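Mon 14 May — bench notes, paper and pulp room

Picked up the bag strength work again. Last proper session was January, so I spent the first hour reading my own handwriting and finding where the kraft rolls had been moved to. They are on the bottom shelf now, under the blotters. Please leave them there.

## Stock on hand

- Findurgate brown, uncoated, two rolls, one opened
- Plasow brown, one roll, edge damaged on the outer layers
- Udis white-lined, offcuts only, enough for strips but no full bags

The Plasow damage goes in further than I thought. I peeled back layers until the edge was clean and threw the rest in the scrap bin. If anyone wants it for wrapping, take it before the bin goes out.

## Conditioning

Strips went in the humidity cabinet on Friday afternoon and came out this morning. The cabinet door seal is still poor at the lower hinge corner. I taped it again. Yasmine Fawzy has the part number for a new seal and says the order is in, no date yet.

I left the strips flat between blotters until each one was needed. In January I had them standing on edge in a beaker and they took a curl, which made clamping a nuisance and probably cost us a few readings.

## Bottom fold and glue line

Made up bags from the Findurgate roll using the old block former. Same pattern as before: side seam first, then the bottom fold, pressed under a 600 g weight. Two changes this time:

1. Starch paste mixed thicker. The January mix soaked through and left a stiff patch past the seam, and the tears started at the edge of that patch.
2. Bottom flap cut 2 mm longer, so there is some overlap to work with when the fold goes slightly off square.

The thicker paste is slower to spread and drags on the brush. It held its line better, though. I could see a clean edge on nearly all of the side seams. The bottoms were less tidy — the corners want more paste than the middle and I kept giving them the same amount.

An open brown bag sits on a white top, its crumpled rim rolled outward into a rough oval. I want the mouth to stay open by itself during loading, and folding a cuff helps with that, but the cuff changes the height, so cuffed and plain bags need separate pages in the results book.

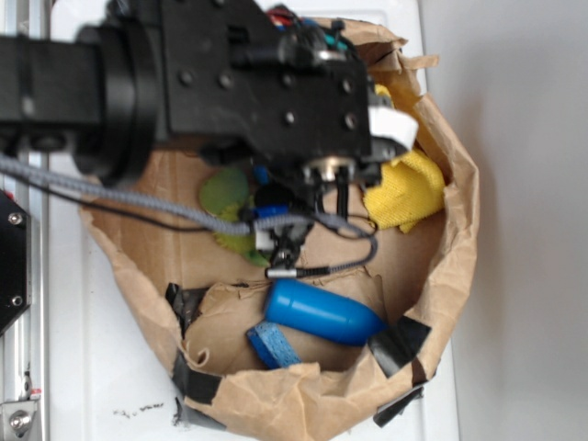 ## Tear readings

Ran the Findurgate strips on the pendulum tester, machine direction first, then cross direction. Zeroed between sets. The pointer sticks a little at the low end and I had to tap the housing twice. Readings are in the book under sheet 169. Cross direction came out higher, as expected, and the spread was narrower than in January.

One strip tore off to the side and ran out of the clamp. I struck it out and wrote the reason next to it. Two of the January strips have a line through them with no note, and I have no idea now why I rejected them. Write the reason down, even if it's one word.

Did not get to the Plasow strips. They are labeled and back in the cabinet, top shelf.

## Amrani samples

A box of 100 handles arrived from Amrani, twisted paper cord, already cut. The packing slip says flat tape handles. I kept the box shut after checking the top layer and emailed them. If they offer to swap, I'd say keep the cord and ask for the tape as well — we will need both by the time we get to handle pull.

## To do

- Plasow strips, both directions
- Mix a half batch of paste at the January ratio and glue a few seams side by side with today's
- Clean the brush pot, which has a skin on it
- Find the second clamp key. It was on the hook by the sink.
- Copy the tear readings into the shared sheet

Tester counter read 2,071 when I switched off. Cabinet left running.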